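robotics club build day, August 8, 2021. team Munasinghe reporting in on not enough sleep

task this term is desktop teardown + rebuild with the arm. RAM is the boss level. 487 lines of code and most of it is me being scared of the memory slots 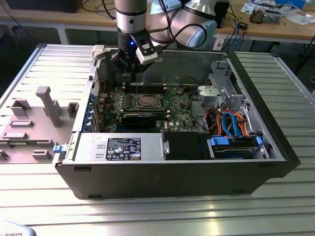
Gripper over the memory slots, old Dell tower. CPU socket's open, no heatsink

Wayne wants slower approach speed. I want lunch – we compromised on slower

23 tries logged so far, sheet is in teh shared folder

next up: the blue SATA cables. floppy things. pray for us

demo is 2 weeks out, come say hi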